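March, 14:10. Equipment plan for next quarter, J. Marwat

Grilgate quote in: 2960 for second gripper + controller, delivery 100 extra. Porov at 2716 but no spare fingers. Asked Eleni to chase Talpur, no reply yet.

Peg board stays as the test piece, no spend ther. Want a price on longer finger rods though.

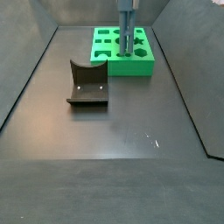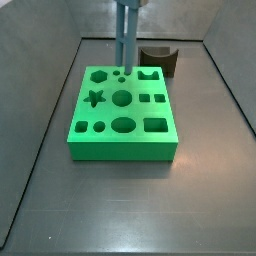
Green board, fingers at it, two views.

To do:
- spare rods, Goditau want more than 201 a pair, too much
- floor panel is scuffed, get price for new one
- ask Eleni D. if the controler can come out of this year's money
- Porov lead time??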